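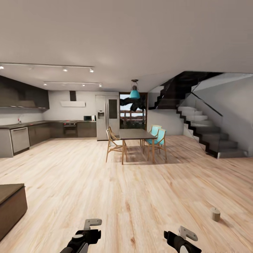 The House With No Plumbing

Opinion, by Rhiannon Bellis

The robot I look after lives in a nicer house than I do. It has a glass-sided staircase, a big refrigerator and a turquoise lamp, and it has never paid a cent toward any of them. The whole place is software. We call it Avbridge, and I am its handyman.

My complaint is with people who think a simulated robot needs no maintenance.

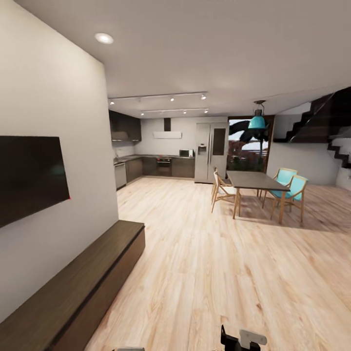 The Avbridge living room and kitchen, with the gripper at the bottom.

Last December a change to one finger setting left us with 982 bad runs before Weidong Jiang noticed. On a real machine you'd have heard it. A real gripper that closes wrong makes an awful noise and somebody comes running with a wrench. Ours kept politely failing, all night, at full speed. 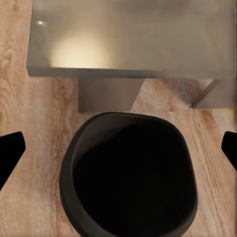
3 min read

So now I do rounds. I open the fingers wide and check them from the wrist view, over a bowl, over bare wood, next to anything with an edge. I compare the left finger with the right. I write it all down in a notebook, on paper, which my colleagues find adorable.
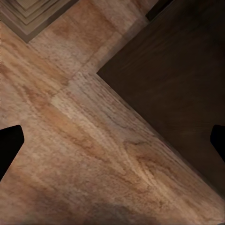
The notebook has nine pages on finger spacing alone. Management would like to know why a thing made of numbers takes up a morning of my week. My answer is that a bad number doesn't squeak. Budget for the morning, and buy me another notebook while you're at it.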